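Print this page
E-mail this article

4.2 Failures on clear objects
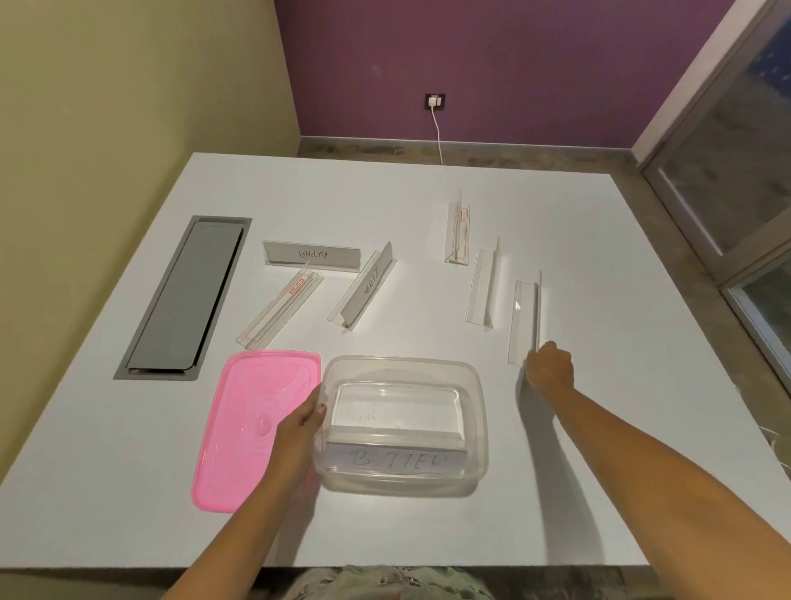 Figure 3. Clear holders and a clear container on the white table, handled by hand. One card inside the container reads "BUTTER".

The Getley arm was sold to us as ready for clear plastic. We doubted it, and the log gives little reason to change our minds. Over 218 attempts at placing a card holder into the container, the arm stopped with a fault 92 times. The vendor's report, dated October 19, 2021, puts such stops down to "lighting." We find this too easy. The lamps were left alone between runs, and the faults came and went anyway.

A more likely cause is the depth reading. Clear acrylic on a white surface gives the sensor very little to hold on to, and the software fills the gap with a guess. When the guess was low, the fingers pressed into the tabletop until the force limit tripped. In three runs the limit did not trip at all, and two holders cracked. Dewulf, who ran those sessions, used the stop button each time — a safeguard that depends on a person paying attention.

Printed cards are said to help, as they give the camera an edge to find. Our results are mixed. A card inside a closed box was often read correctly and then reached for as if the wall in front of it were not there. Reading a word is a poor test of knowing where the object is.

The Moser update, installed in December, claims to fix the force limit. We have not been shown the test data behind that claim, and until we are, we keep hands off the table while the arm has power.

Print this page
E-mail this article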